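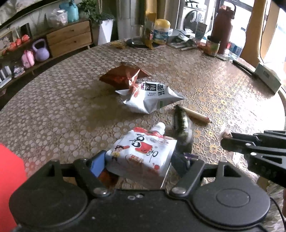

*Wrist view, snack table, window on the right side.*

**Pose tracking drifts on patterned tablecloth, is it the cloth or the light?**

**zorness_kit** wrote:

Hello all. I process hand-held gripper recordings with the Bratlow tracker, and then I train a small policy on the trajectories. On plain desks the poses are good. On this table they are not. When the gripper goes in toward the white pouch with the red lettering, the estimated height slides down by 4 cm, and the replay puts the fingers into the table.

My first idea is the tablecloth. It has rows of white circles and gold medallions, and they repeat. I think the feature matcher takes one circle for its neighbor. Loop closure is on, IMU is on, everything else is default. Did someone solve this without changing the cloth? I would like to keep homes as they are.

---

**pelmet** replied:

Repeating pattern, yes. Classic aliasing. Raise the ratio test threshold strictness and turn loop closure off for short clips. For a single grasp you do not need it.

---

**gravelbox** replied:

I don't agree with pelmet. Look at the right part of the cloth, where it becomes shiny. The window light reflects there, and a reflection moves when the camera moves. The tracker believes it is a point on the table, but it behaves like a point somewhere below the table. Your drift is in height, and this fits much better with the reflection than with wrong circles. Wrong circles would give you a sideways jump.

Also the snack bags are the same problem in small. That red-orange one with the metallic surface will give you beautiful corners which are all lies.

---

**pelmet** replied:

A sideways jump only if the match is wrong by one full period and survives RANSAC. Mixed inliers can pull any axis. I have seen it in height too.

---

**zorness_kit** wrote:

Thank you both. I can test this. I will make two runs on the same clip: one with loop closure off, one with a mask on the bright area.

---

**ottermath** replied:

Before you test, please check that your gripper mask is correct. The body takes the complete lower edge of the view, and the long finger on the right goes diagonally far up. In Castgate the default mask is a rectangle at the bottom, and it would miss this finger. The slots and holes in it are very strong features and they do not move with the world. I lost a week in December to exactly this. Don't forget the thin cable on the right, too.

---

**gravelbox** replied:

Good point from ottermath. But a static finger would pull the motion toward zero, no? The drift here is downward.

---

**ottermath** replied:

It moves slower than it should, so the IMU and the vision disagree, and the filter puts the difference in the accelerometer bias. After that everything is possible.

---

**zorness_kit** wrote:

Results. Error in height at the grasp, same clip:

- default: 4 cm
- loop closure off: 4 cm, no change
- bright area masked: 2 cm
- bright area masked and finger mask drawn by hand: 3 mm

So the pattern was not guilty, at least in this clip. I was wrong in my first post. I drew the finger mask as a polygon with the jaws open and again with the jaws closed, and I interpolate by jaw width.

---

**pelmet** replied:

Fine, I accept for this clip. I would still keep loop closure off on that cloth. One good clip does not prove much, try it with the curtain closed and then we talk.

---

**niazi_fork_user** replied:

Could you share the polygon script? The Niazi fork reads masks as PNG per frame, so it should be easy to convert. I also wonder if the far background helps you. There is a white column and a washing machine behind the table, nice stable edges, and I would give them more weight than anything on the cloth.

---

**zorness_kit** wrote:

Script is in the tools folder of my repo, the file is called jaw_mask. It writes PNG already. About the background: yes, but when the gripper tilts down for the grasp I lose most of it, so the weight helps only in the approach. I will try anyway and write the numbers in this thread.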